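13 Nov 2023 - bench notebook, equipment money

I-hsuan Chang wants one list by the end of the month, with prices, ranked, and with a sentence beside each item saying what happens if we don't get it. I have tried this before. Last round I wrote "we will be sad" beside the second arm and the second arm did not come. So this time I'm doing the thinking in the notebook first, where it can be crossed out.

The money, as I understand it after two emails and a corridor conversation: there is a pot for capital items and a pot for consumables, and the dividing line is drawn by somebody who has never bought a gripper. The gripper is capital. Its fingers are consumable. The screws holding the fingers on could go either way and I intend to keep quiet about them.

Item one, spare fingers. Reltitz quoted 56 a pair, with a lead time of 7 weeks, which is a long time to wait for two pieces of black stuff. We run one pair and have no backup. Jarmo thinks we could make our own. Jarmo thinks we could make our own of most things, and the shelf behind his desk is where those go. I'm putting down four pairs and will settle for two.

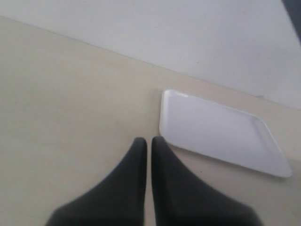 Item two is lighting, and I've gone back and forth. Pratau sells a diffuse panel with a bracket for 193, and the rep was very keen that we take two. My case for it was going to be glare on shiny objects. Then I looked at what the wrist camera gives us on the white tray, and the worst I can find is a bright line along the upper left of the rim, with the rest of it perfectly readable. White tray, pale beige table, and you can still tell one from the other. Hard to ask for 386 on the strength of a bright line. Moved to the bottom of the list. If we start on glass it goes back up.

What the tray does argue for is a darker work surface, cheap, removable. A mat. Hatuvley has them at 40 each, cut to size, and that comes out of consumables with no signature. Ordering one. Should have ordered one in the spring, but in the spring I was writing the sentence about being sad.

Item three, a second wrist camera as a spare. Same model as now or the newer one? Jarmo Nurmi says newer. I say same, on the grounds that a spare you have to recalibrate everything for is a project. We left it there. Wrote "same" on the list while he was at lunch.

Item four, test objects. This always gets cut first and I think that's backwards. A finger set is only as useful as the things you've tried it on, and right now we own a tray and whatever people bring from home. I'd like a proper objects line, small, renewed every year. Books are the cheapest hard problem I know of. They lean, they're different thicknesses, the covers slide against each other, and they want to come out in twos. A wire rack makes it worse in a useful way, with little dividers down at the base for a fingertip to catch on.
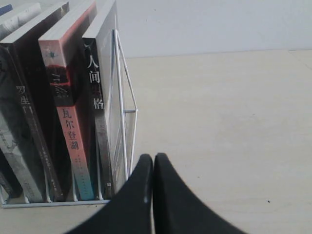

Book rack, wrist view, fingers by the right-hand end. Walden is the pink one.

Worth noting for the finger order: these fingers are broad and only narrow toward the tips. If we want one book at a time out of a full rack, I'd like at least one pair to be the narrow version, assuming Reltitz still makes it. Email them. Ask for the drawing as well as the price, the price alone told us nothing last time.

Also on the want list and unlikely: the Trương force sensor. No quote yet. I asked, and received a brochure. It would tell us how hard we're squeezing, and at the moment we find that out from the object. Leaving it in at rank five so there is something for I-hsuan to cut. She will read this notebook, so hello, please cut the panel first.

Order as it stands: fingers, camera (same), objects, mat (already buying), sensor, panel.

To do
- Reltitz: narrow tips, drawing, can they beat 7 weeks
- Hatuvley: measure the table before ordering the mat, both directions this time
- Trương: an actual number
- find out which pot a book comes out of
- tell Jarmo about the camera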